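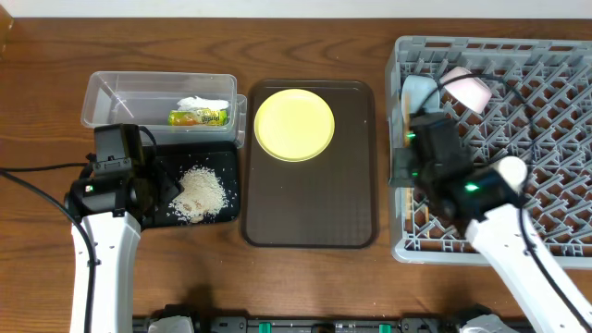
Jendby Shared Kitchen
Opening and closing safety checklist, with inspector comments
Round: March

Scope: preparation area, dish area, dry store, serving counter and waste point. Gas supply and extraction ducting are covered by separate sheets and are not repeated in this one.

Marking: S = satisfactory. A = acceptable, action needed before next round. U = unsatisfactory, item out of use until cleared. N = not checked.

Comments are entered only where the mark needs one or where the reading differs from the last round.

1. Floors and access

1.1 Walkway from rear door to sinks clear to full width: S
1.2 Floor covering secure, no lifted edges: A
Comment: Seam lifting beside the dry store door. Tape applied last round has lost adhesion on one side. Tape is not accepted as a repair a second time. Re-bond or replace the strip.
1.3 Mats flat and non-slip backing intact: S
1.4 Rear exit opens from inside without a key: S
1.5 Exit sign lit: S
1.6 Items stored on stairs or landing: A
Comment: Folded cardboard on the lower landing. Removed during the visit. Same finding in the previous round.

2. Work surfaces and tables

2.1 Surfaces sound, no splits, open joints or flaking finish: S
2.2 Legs and fixings tight: A
Comment: Side table nearest the window rocks under hand load. One fixing turns freely in its hole. Plug and refit with a longer screw. Light use only until done.
2.3 Surfaces cleaned and sanitized at close, sheet signed: S
2.4 Cutting boards separated by use and free of deep scoring: A
Comment: 2 boards scored past the point where they can be cleaned reliably. Discard. Do not sand.
2.5 Knives stored in rack or sheath: S

3. Dish area

3.1 Hot water at sink reaches required setting: S
Comment: Allow the tap to run before taking a reading. The first draw is from the cold section of pipe and has caused false failures on earlier sheets.
3.2 Racks clean, stable and draining toward the sink: S
3.3 Dishes air dried, towels not used for drying: S
3.4 Chipped or cracked dishes withdrawn: S
3.5 Detergent and sanitizer in labeled bottles: U
Comment: Unlabeled spray bottle under the sink, contents not identified. Emptied and discarded. Any product moved from its original bottle must carry its name and dilution on the new one. Marked U for the bottle only; the sink remains in use.
3.6 Test strips available and in date: S
3.7 Drain covers in place: S

4. Dry store

4.1 Food off the floor and clear of the wall: S
4.2 Opened grains, flour and sugar in closed containers: A
Comment: One opened bag of flour folded over and clipped. A clip is not a closed container. Transfer and write the opening month on the container.
4.3 Oldest stock at front: S
4.4 Products containing nuts, sesame or milk powder on their own shelf: A
Comment: Shelf is correct but the label has come off. Replace with a printed label on the shelf edge, not on the wall behind it.
4.5 No sign of pests; traps dated: S
Comment: Trap behind the door moved since last round. Return to the position shown on the trap plan.
4.6 Shelf load notices legible: S

5. Cold storage

5.1 Refrigerator reading taken at opening and close: A
Comment: Log 89 percent complete for the period. Requirement is 100. The missing entries are all at close. The log sheet has been hung beside the light switch so that it is passed on the way out.
5.2 Door seals clean and gripping: S
5.3 Raw items below ready-to-eat items: S
5.4 Freezer free of heavy ice: S
5.5 Independent thermometer present in each unit: A
Comment: Present in both units, but the one in the freezer could not be read without removing the front shelf. Move forward.

6. Electrical

6.1 Cords free of cuts, crushed sections and exposed conductors: S
6.2 Appliances unplugged at close, except cold storage: S
6.3 Outlets near sinks protected and trip on test: S
6.4 Extension cords not used as permanent wiring: A
Comment: Extension cord feeding the counter kettle is now in its second round. The Younis electrical sheet already lists a fixed outlet at this point. Until it is fitted, move the kettle to the outlet by the serving hatch.
6.5 Panel accessible, nothing stored in front: S

7. Fire equipment

7.1 Extinguishers mounted, pin and seal intact, gauge in range: S
7.2 Fire blanket reachable without leaning over the range: A
Comment: Hook is on the far side of the range. Relocate to the door side. Existing holes to be filled.
7.3 Alarm audible in dry store with door shut: S
Comment: Tested for 90 seconds. Audible throughout. Notify the Lamelura front office before any repeat, as the units are linked.
7.4 Assembly point notice displayed: S

8. First aid and hand washing

8.1 Kit complete against lid list: A
Comment: Burn dressings short. Blue adhesive strips in stock.
8.2 Hand sink used for hands only: S
8.3 Soap, paper towels and covered bin present: S
8.4 Eyewash bottle sealed and in date: S

9. Waste

9.1 Bins lined and lids closing fully: S
9.2 Outside area clean, lids down: S
9.3 Used oil in sealed drum: N
Comment: Outer store locked, key not on site. To be checked at the next round without fail.
9.4 Glass kept apart from general waste: S

10. Outstanding from previous round

10.1 Dry store light cover missing: closed, cover fitted.
10.2 Loose handle on rear door: closed.
10.3 Floor seam, see 1.2: open.
10.4 Landing storage, see 1.6: open. If found again, to be marked U.
10.5 Trap plan not displayed: closed, plan now inside the store door.

Order of work

Before next opening: 2.4, 4.2, 6.4 (kettle move only), 8.1.
Before next round: 1.2, 2.2, 4.4, 5.5, 7.2.
Next round, check first: 9.3.

Replacement boards and shelf labels are to be ordered through Ikimeo on the standard form. Quote the item number from this sheet in the reference box. Orders without an item number have been returned in the past and the delay is charged to the kitchen's action record.

Keep this sheet in the folder by the rear door until the following round has been signed off.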